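Fri 4 July

Quick one, I have to be out the door soon and the car isn't packed.

So. Moving the desk. I said back in November I would write up the whole moving-my-work-home thing and then did nothing, sorry to the people who asked. Short version, working from home in a small apartment is fine if you get three or four dumb things right and miserable if you don't.

Light first. I had the desk facing the window for months. Pretty view of the Grevside bus stop, headache by lunch every day. Turned it sideways, headache gone. That's it, that's the tip.

Chair. Bought used, 80 dollars, from the office clearout place on Fukwood. Ugly green. Arms go up and down, back locks where I want it. I tried the fancy ones at the mall and they wanted 252 for something that squeaked in the store. No thanks.

Noise. Still not solved. Rug helped a bit. The downstairs neighbors have a dog that hates the mail, and the mail comes right in the middle of my morning call, so everybody at work knows that dog now. Earplugs make me feel like I'm under water. Open to sugestions.

Cables!! I spent one whole Saturday on cables. Velcro ties, not the plastic zip kind, you will change your mind and have to cut them all off. Ask me how many I cut. Label both ends too. I only did one end and had to crawl under there anyway.

Desk itself. Went back and forth forever. Wanted something long so paper stuff could live at one end and the screen at the other. Straight ones that size felt like a lunch counter. Curved is better, you can turn and reach things without rolling the chair. White shows every coffee ring but wipes off easy. 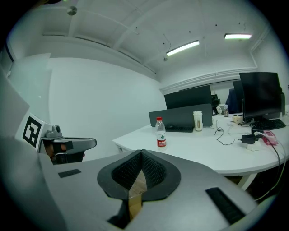
Long, white, curvy. I'm a fan.

Still to do: a lamp, a shelf for the printer, somewhere to put teh boxes from Pravumska that I haven't opened since the last move. Maybe a plant. The last plant lasted 17 days so maybe not.

Ok really going now. Potato salad is still in the fridge and it needs to be in the car. Comments are open, I'll read them Sunday night.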